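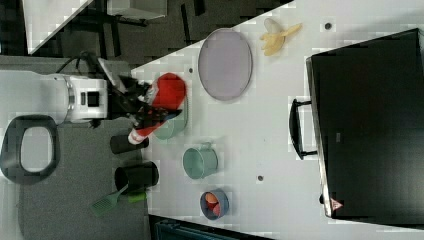
Page last changed: 03/05/2024

Henura wrist-view policy kit
Dulville bench configuration

Henura is a control package for a single arm with a two-finger gripper. It takes one fixed overview camera and one wrist camera and returns short sequences of gripper poses. The kit comprises the software, a calibration sheet and the recorded sessions used to train the supplied model.

Method
The supplied model was trained on 2,000 recorded sessions of table-top work with kitchen items. Both camera streams are read at the same rate. Within 20 cm of the target the weighting shifts to the wrist stream, as the overview camera often loses the object behind the fingers. The shift is gradual and can be set by the user. 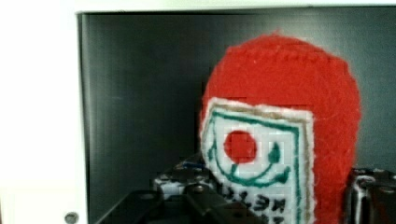 Soft objects are handled by the same model as rigid ones. No contact force reading is used. Finger closure is taken from the outline in the wrist view, and on fabric items the outline alone gave better grasps than the earlier depth estimate, which treated loose fibre as surface.

Result
On the Dulville bench the model completed 89 per cent of pick and place trials. The previous release, Dursun, completed 60 per cent with the same objects and start positions. Most remaining failures were releases made too early over a container with a raised rim. A correction is planned for June. 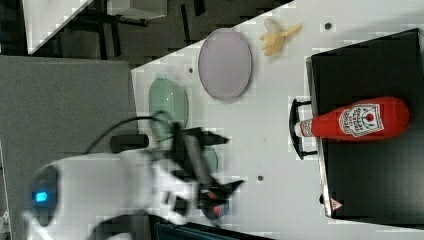 Gripper over the green container, overview camera.

Limits
Clear glass is not supported. Moving the overview camera requires a new calibration. The results apply to one bench and one arm; a second bench at Irham has not yet been tested.

Supply
Dursun licences can be transferred to Henura. Session files are supplied on request.
Technical contact: Algirdas Tamošiūnaitė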